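Testing the Dralard starter kit: is it any good for beginners?
Project report, Robotics and Making module
June 2025

What we set out to do

Our department bought the Dralard kit in February and nobody had written down whether a first-year group could get something useful out of it. We volunteered! The kit is a set of lessons, a control program called Cabral and a box of small parts, and it is meant to go with an arm you already have. We had one in the workshop, so we only needed the kit itself.

We wanted to know how long it takes to get going, how well the lessons explain things, and whether the arm can sort shapes reliably at the end of it. We had seven lab sessions.

Setting up

The lessons begin with fixing a board to the table, and we would say take your time over this bit. Our first go had the board slightly skewed and every position we taught the arm was off as a result. Once it was bolted down straight we never had to touch it again.

Cabral installed without any fuss on the lab computer. The screens are plain and a bit old-fashioned, but we all liked them by the second session. You move the arm to a point, save it, give it a name, and then string the names together into a routine. One of our group had never written a line of code and had the arm going back and forth between two points within the first hour (there was cheering).

The sorting task

For the main test we used shape-sorter blocks on the wooden board. Stars, a heart, a hexagon, a cylinder and a cube make a nice mixture, as some have flat sides and others really don't. We grouped most of them near the arm and put a red star further back to see how it coped with the longer reach.
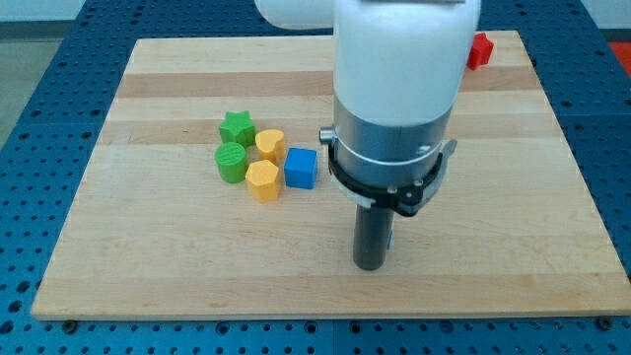 Results

We ran 200 moves with the blocks spread out and 200 with them close together, so 400 in all. Spread out, the arm missed 5 times, which we were delighted with. Close together was a different story, with missed moves in every session, mostly because a neighbouring block got nudged out of place first. The star shapes were the worst for this. The cube was lovely and hardly ever gave trouble.

Slowing the arm down over the last part of each move helped a lot. The lessons mention the speed setting only in a footnote in lesson six and we think it belongs in lesson two.

What we thought of the kit

We really enjoyed it. The lessons are short, the steps are in a sensible order and the mistakes you make are ones you can learn from. The weak spot is the printed booklet, which still shows an older version of Cabral with the menus in different places. We also looked at the Eltura kit, on loan from another course. It has better diagrams, but you spend two sessions reading before anything moves.

If we had more time we would try the camera add-on, so that the arm could find a nudged block by itself. We would also like to repeat the close-together runs at three different speeds and plot the misses properly.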